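How to Convert a Video File So It Plays on an Older Device

Posted by Dela Amissah under Media Files

A video that plays without trouble on a computer may refuse to open on an older tablet, a TV with a USB port, or a car display. In most cases the file is intact. The device either cannot read the container (the file type, such as MKV or MOV) or cannot decode the video stream inside it. The steps below use Bonent, a desktop converter for Windows and Mac. Other converters have the same settings under slightly different names.

Before you start

Check the manual for the playback device and look for a section called "Supported formats" or "Media playback." Write down four items: container, video codec, audio codec, and maximum resolution. If the manual is lost, use MP4 with H.264 video and AAC audio at 1280 x 720. Most devices that play video from a USB drive will accept this.

Make sure the computer has free disk space equal to at least twice the size of the source file. Bonent writes a temporary copy during conversion and removes it when the job ends. If the program is closed early, the temporary copy stays in the output folder and has to be deleted by hand.

Step 1. Find out what you have

Open Bonent and drag the file into the main window. Right-click the file name and choose Stream Details. The panel lists the container, the video codec, the frame rate, and every audio track.

Compare this with the list from the manual. If only the container is different, go to Step 2. If the video codec is different, skip to Step 3.

Step 2. Change the container only

Choose Output > Copy Streams, then pick MP4 as the container. This mode moves the existing video and audio into a new file without encoding them again. Picture quality does not change, and a full-length movie is usually done in a minute or two.

Some audio types, mainly older lossless ones, cannot be copied into MP4. Bonent marks these tracks in red. Set the red track to AAC and leave the video on Copy.

If the new file plays on the device, stop here.

Step 3. Encode the video again

Choose Output > Encode and set the following:

Container: MP4
Video codec: H.264
Profile: Main
Level: 4.0
Frame rate: Same as source
Audio codec: AAC, stereo

Do not raise the resolution above that of the source. A larger picture size adds to the file and puts no detail back.

Under Quality, choose Constant Quality and enter a value. The scale runs backward, so a lower number gives a better picture and a larger file. Use 21 for general viewing. Use 19 for footage with a lot of motion, such as sports or water. Values below 15 produce very large files, and the difference is hard to see on a small screen.

The older Quaye preset pack, which many people still have installed, sets the profile to High. Change it to Main by hand, or the file may play with sound and a black screen.

Step 4. Run a short test

Do not convert the whole file on the first try. Click Range, set the start point somewhere in the middle of the video, and set the length to around 2 minutes. Click Start.

Copy the test clip to the USB drive and play it on the device. Check that the picture moves smoothly, that the sound matches the lips, and that fast forward works. If the sound drifts, go back to Step 3 and change Frame Rate from Same as Source to Constant, then run the test again.

Step 5. Convert the full file

Clear the Range box and click Start. A laptop will run hot during a long job - keep it plugged in and on a hard surface. Turn off sleep mode first. Bonent does not resume a job after the computer has been asleep.

Common problems

The device does not list the file. Check how the drive is formatted. Many older players read only FAT32, and FAT32 will not hold a single file of 4 GB or more. Raise the quality number or split the video.

Subtitles are missing. Export them as an SRT file and give it exactly the same name as the video, apart from the extension. Keep both files in the same folder.

The picture looks stretched. Set Pixel Aspect to Square and encode again.

The file name shows as symbols. Rename it using plain letters and numbers only, with no accents.

Keep the source file until the converted copy has been played from start to finish. 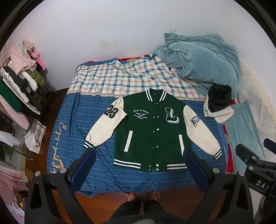
Green and cream varsity jacket with "L" patch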